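Mattress drive fills 200 beds before the April move-in

2 min read

The bedding drive run out of the old Lendar showroom has now placed 200 mattresses with families moving into the Nusarar apartments, organizer Birdie Dvorak said this week. Another delivery is due before the end of April.

Most of the beds are donated by households and small hotels. Each one is checked along the seams, aired overnight and cleaned by hand before it goes on the truck. The cleaning is simple work – a dustpan, a hand broom and a good look between the stitches.

"Quilted tops are the slow ones," said Wendell Yazzie, who runs the cleaning room with his daughter Tamsin. "Crumbs sit down in the seams, and you have to brush along the stitching to get them out." 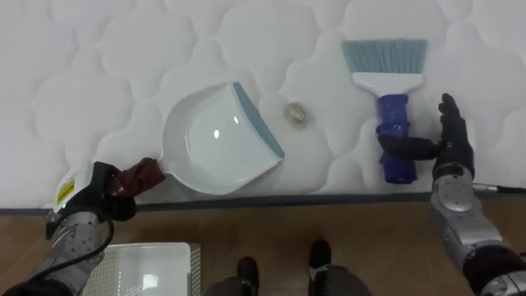
What is still needed

Dvorak said the group is short of twin mattresses and fitted sheets. It also needs mattress bags, which cost the drive $1,018 last year. A collection at the Uver street market has raised $900 toward this year's supply.

Mattresses with stains, tears or broken springs cannot be accepted. Donors are asked to strip the bed and brush off the top before drop-off – vacuuming is fine too.

Drop-off is at the showroom's side door until 6 p.m. Larger pickups can be arranged with Filippos Makris at the front desk.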